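Sleep and Bedroom Temperature in Shared Student Housing
Course project report, Environment and Health
Melaniia Stelmakh, Esi Gyamfi, Severyn Savchuk
Submitted Jan 13, 2023

1. Background

Most of the student rooms in the Pirkent building were converted from offices. They are narrow, they face either the street or the inner yard, and the heating is controlled for the whole floor at once. Residents on the street side often say they are too warm at night, while those on the yard side keep extra blankets out until June. We wanted to find out if these complaints matched real differences in temperature, and if people in warmer rooms reported worse sleep.

Earlier reading for the course suggested that adults tend to sleep better in a cool room than in a warm one. Bedding, clothing and noise also matter, so we did not expect temperature to explain everything.

2. Method

We asked for participants through the residents' message board and took the first 20 people who replied. Each person kept a sleep diary for two weeks. The diary asked for bedtime, time of waking, number of times awake in the night, and a score from 1 to 8 for how rested the person felt in the morning.

Temperature was read from a small thermometer placed at the height of the mattress, away from the radiator and the window. Participants wrote down one reading before going to bed and one after getting up. They also noted if the window was open and what bedding they used. To keep the bedding comparable, we asked everyone to use a single fitted or flat sheet and the standard blanket supplied with the room.

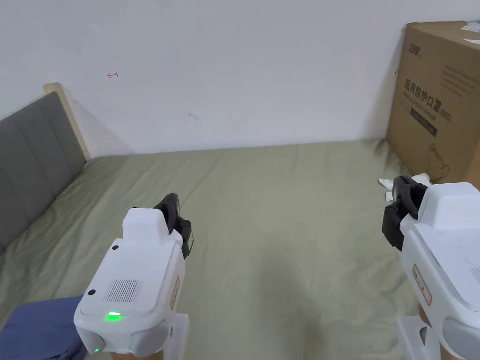 Figure 1. Bed with a pale green sheet against a white wall.

Vsevolod Panasiuk checked the diaries at the end of the first week and reminded people to fill in missing entries. We did not allow entries to be filled in from memory after more than one day. The full set of entries was typed into a spreadsheet, and a second group member compared every page with the original.

3. Results

Street-side rooms were warmer than yard-side rooms on every night of the study. The difference was larger in the evening than in the morning, probably because the heating is turned down overnight.

People in the warmer rooms woke up more often. Their rested scores were also lower, but the gap was small and two participants went strongly the other way. Both lived on the yard side and wrote that they were cold. Opening a window lowered the morning temperature, but on the street side it also brought in traffic noise – several diaries mention delivery trucks.

4. Limits

The group was small and chose itself. People who sleep badly may have been more likely to sign up. We had no measure of noise, and one reading at each end of the night says little about the hours between them. Exams also began during the second week, and bedtimes became later in almost all diaries.

5. Further work

A logging thermometer would be better than written readings. We would also like to repeat the study with the same people after they swap sides of the building, if the housing office agrees. Oksana Yatsenko has offered to keep the blank diary forms for next year's group.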